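Penry Workshop > Notebooks > Arms transfers desk

Jul 8, 2025
Entered by Elīna Sepp

Back on the Mirnden file, which I had hoped never to open again. The question is still the one from last year: how did rifles that were signed over to the Mirnden border guard end up with the people the border guard was meant to be fighting? The ministry's position is that they didn't. The ministry's other position, given to a different newspaper, is that they did but it was before the current minister's time.

Spent the morning on the serial numbers. The delivery list has 1,921 rifles on it. We have 31 readable serials from seized weapons, and 7 of those match the list outright. The rest are either filed down, painted over or written up by someone whose ones and sevens are the same character. I've marked the doubtful ones in pencil. Please don't ink them in because they look lonely.

The shipping side is worse. Hadex held the transport contract and says it delivered everything to the depot gate. Lonine ran the depot and says its responsibility began once the crates were through the gate. So there is a strip of tarmac a few metres wide for which no firm on earth was responsible, and I am starting to think it is the best-supplied stretch of road in the region. Both firms sent very polite letters. The Hadex one thanked us for our interest in logistics.

Worth keeping straight for the write-up: a matching serial tells us the rifle was in that delivery. It doesn't tell us who let it go, or when, or whether money changed hands. A capture at a checkpoint looks the same on paper as a sale behind one. The first draft slid from "came from the delivery" to "was handed over" in a single paragraph, and I'm sorry to say the paragraph was mine.
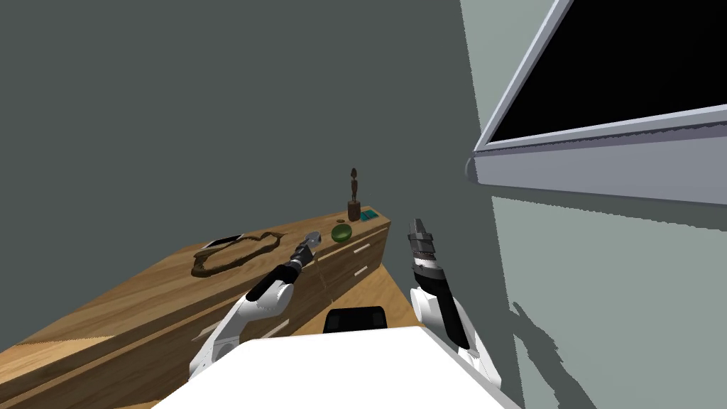

Maarten Verbeke disagrees with the caution, or with how much of it there is. His view is that two of the matched rifles were seized before the border guard's own log shows them leaving the armoury, and that a capture can't explain that, however generous we feel. He'd put it in the opening paragraph. He also says I write as if the ministry were going to mark it.

Fair on the second point. On the first, I went back to the log, and he's right about the dates as typed. But the log was copied out again in August after the old one got damp, or so the depot says, and we've only seen the copy. If the copy is wrong, our opening paragraph is a clerk's slip with a headline on it. If the copy is right, somebody signed rifles out after they had already been picked up on a hillside — a feat of paperwork I'd like to hear explained aloud.

To do:
Ask the depot for the damp original, in whatever state.
Write to Hadex again and ask for the driver's sheets, without thanking them for anything.
Get a second pair of eyes on the pencilled serials. Not mine, I now see sevens everywhere.
Find out who at the ministry signed the end-user certificate. The signature is a straight line with a dot.

Maarten has the scans until I'm back at the desk. The folder called "final" is the old one; use "final older", which is newer.

Last updated: same evening, to-do list only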